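Small kitchens, big suppers: a talk with the cook behind Revov

13 September 2024

Revov is a supper club with 6 seats, one table and a kitchen you could cross in two steps. The woman who runs it has been feeding strangers there since May last year, and an hour in her company made me want to go straight home and sort out my cupboards!

She grew up above a bakery in Wirkport, and says the smell of it still wakes her up early. "We had a kitchen the size of a wardrobe and my gran cooked for the whole street in it. Dumplings, beetroot soup, plum cake. I thought everyone's gran did that."

Her menus lean on those dishes, though she isn't strict about it. The evening I ate there we started with a cold cucumber soup (so good that I asked for more before the bowls had gone) and went on to cabbage rolls, which she bakes low and slow in a tomato sauce sharpened with a spoonful of pickle brine.

"People rush cabbage rolls," she says. "They crank the oven up and the leaves go leathery. I won't serve them the day I make them, either. They want a night in the fridge."

Much of her veg comes from the Ivanyshyn farm shop at Stimen, and she plans nothing until she has seen what's there. Last month it was courgettes, far too many of them, so the guests had fritters, then a salad, then a courgette and lemon cake that has had 3 requests for the recipe already.

I asked what she would tell someone cooking for friends in a tight space.

"Clear the worktop before you start, all of it, even the toaster. Then choose one thing for the oven and one for the hob and leave it there. I used to do four pans at once and I was miserable, I never sat down with anybody."

She's just as keen on getting children in to help, and would happily hand a wooden spoon to a three-year-old. "Let them stir, let them taste. My two made me soup out of blocks for years and I ate every bowl."
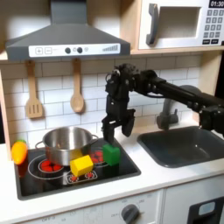
Her plum cake, as she told it to me

Beat 275 g of soft butter with the same of sugar, then add five eggs one by one. Fold in 290 g of self-raising flour and a good pinch of cinnamon. Spread it in a lined roasting tin, press halved plums all over the top, cut side up, and bake at 170°C until a skewer comes out clean. "Eat it warm with soured cream," she says, "and keep a corner back for breakfast."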